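Rules for recording demonstrations with hand-held grippers: what do you write down?

Home > Robots and automation > Good practice

Posted by tidewrench, December 4, 2019

Hello all. I hope this is the correct section. English is my second language, so please excuse if some sentence is strange.

Since November I am responsible for the working rules in a small recording room in Prurville. We record people who do table tasks (opening a book, sorting papers, putting a folder on another folder) with a hand-held gripper in each hand, and later the recordings are used to train an arm. The rules I received are one page, and they were written for a room with a fixed robot arm. They speak of a fence, an emergency stop and a yellow line. We have none of these at the table, and still I must sign every month that the rules are followed.

My problem is that I do not know which rules belong to this kind of work. There is no arm that can hit somebody. But there are cables, there are other machines that stand in the room, and there is a person who wears equipment on the body for a long time. Also there is the quality of the recording, and I am not sure if it should be in the same document as the safety.
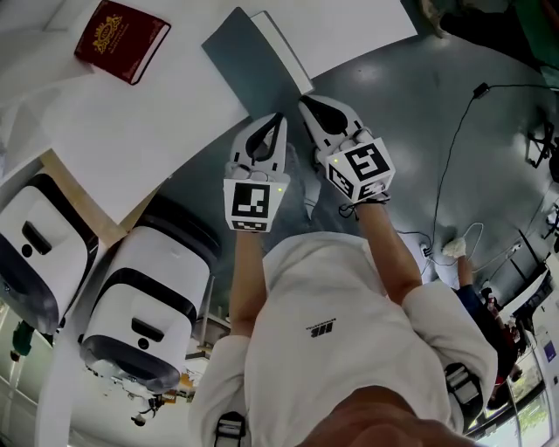

What I want to ask first is about the floor and the cables. My colleague from the Etenby site says a cable rule is only for walkways, and the recording place is not a walkway. I do not agree with this. The person who records looks at the grippers, and does not look at the feet. With a long black cable lying in curves over a smooth floor, thinner wires in a tangle near the arm, and a stand with spread legs at the side, one step back is enough for a fall, and both hands are occupied. So I wrote in my draft: "No loose cable inside the area where the operator can step." Is this too strict? How do you do it when the cable must come from somewhere?

Second, the markers. Each of our grippers has a cube with black and white square patterns, and the patterns must be readable for the camera. My draft says to check them before each session, but I did not write what "check" means. A scratched marker, is it still good? A small green light is on the cube, but I don't want people to think that a green light is the whole check.

Third, the time. We plan 80 recordings for one person in one day. Some people say it is nothing, and some have pain in the wrist. Do you have a limit in your rules?

I would be thankful for examples of text that you really use -- not only links to big standards, because I have read the big standards and they do not speak about my table.

Posted by lowgear_mo

I had the same task two years ago at our workshop near Nalcombe, and I made the mistake to put everything in one document. It had 14 pages and people signed it without reading. Now we have two papers. One is for safety and hangs on the wall. The other is for recording quality and lies beside the computer.

For the cables, your sentence is not too strict, but it is not possible to follow it as it is written. The operator has wires too, so there is always something inside the area. Our text is this, you can copy it:

"Before the session, the operator stands at the table and takes one full step to each side and one full step back. Any cable or stand that the foot can touch is moved or fixed to the floor with flat cover. Wires worn by the operator are led behind the back and held by the harness. They must not hang below the knee."

The second person in the room does this check together with the operator. We also have a rule that the second person does not walk behind the operator while a recording runs, and says it loudly if it is necessary.

About other robots in the room: if they have wheels, they are switched off at the main switch before the session. Stand-by is not enough in our rules. We write the name of the person who switched off in the log. It takes one minute and I never regretted it.

For the time limit, we stop after 70 recordings for one person in one day, with a break of ten minutes after each block. I cannot prove that 70 is the correct number. We started higher and lowered it when people complained about the thumb and the forearm. If somebody reports pain, the session ends for this person on that day, and there is no discussion about the plan. Please write this sentence very clearly, because new people are shy to stop.

Posted by pell_n_crank

Just tape the cables down. Any wide cloth tape is good, we used Skinner tape and it holds. For markers we print new ones when they look bad. We never wrote a rule for it and had no problem.

Posted by orchard_axis

I want to add something about the markers, because "when they look bad" is not a check that two people will do in the same way.

We had a set of 3000 recordings, and later we had to throw away 2000 of them. One corner of one marker was lifted a little from the cube. By eye it looked fine from the front. After this we wrote the following:

-- Wipe each face with a dry cloth. No alcohol on printed paper.
-- Press every corner with the finger. If a corner moves, replace the face.
-- Hold the gripper in front of the camera, turn it slowly, and look at the screen. Each face must be detected before you start.
-- Repeat after any fall of the gripper, also a small one.
-- Write in the log which gripper was used in which hand.

A scratch in the white border is worse than people believe, so we replace the face then too. Your feeling about the green light is right. Find out from the manual what it reports and write exactly that in the rule, with the sentence that it does not replace the marker check.

One more point, about the objects. If you use books or papers on the table, write their starting place in the recording paper, and say if they should be moved between recordings. With us, each operator had a different habit and it was visible in the data. A shiny cover can also give reflections when daylight comes from the windows, so we note if the blinds are open or closed.

I would not use cloth tape on a smooth floor for a long time. The edge comes up, and then you have a cable and a piece of tape to fall over.

Comment by tidewrench

Thank you very much to all. I will make two papers, and I take the step check and the five marker points into the draft. For the limit I will begin with 70 and ask the operators after the first month. The colleague in Etenby wants still to discuss the walkway, but he agreed to try the step check at his table.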